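Letasora modular bench tops, white: review
July 25, 2023

The Letasora top is sold in sections that stand side by side, and we bought two for bench work on open-frame power boards and their wiring. The maker rates each section at 70 kg. I have not tested that figure. Our loads are small: boards in metal trays, plastic boxes, wire harnesses and hand tools.

Assembly took 2 hours for the pair. Leveling took most of it. Each leg has a threaded foot with 7 mm of travel, enough for our floor but tight for an older building. The sections do not lock to each other. Set them to the same height before loading them, then check again after a week. 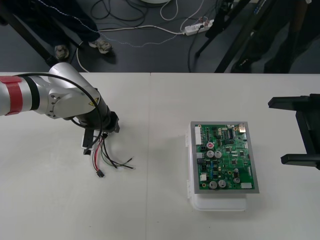 The surface is a plain white with no pattern. For harness work this is the main argument for buying it. Red, black and green conductors stand out well, and short copper offcuts are easy to find and sweep up. White insulation is harder to see, and I lay a gray mat down when sorting those. Glare under our ceiling lights is moderate.

The join between sections is thin. Single strands can settle into it if dragged across, so I lift the harness when changing sides. A cover strip is listed as an accessory; Lund and Brakley both include one with their tops.

The top is not sold as static-dissipative. Anyone handling bare boards should budget for a grounded mat and wrist strap. The Fliltach top has a dissipative layer but costs more and comes only in dark blue, a poor background for black wire.

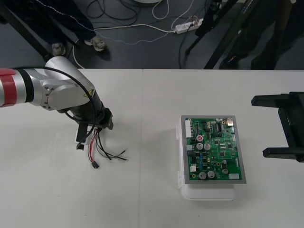 Wire bundle on the left section, circuit board in its gray frame on the right.

Cleaning: isopropyl alcohol removed flux residue and marker without dulling the finish. A soldering iron tip left one brown spot that will not come out.

Rating: 4 out of 5. One point off for the missing cover strip.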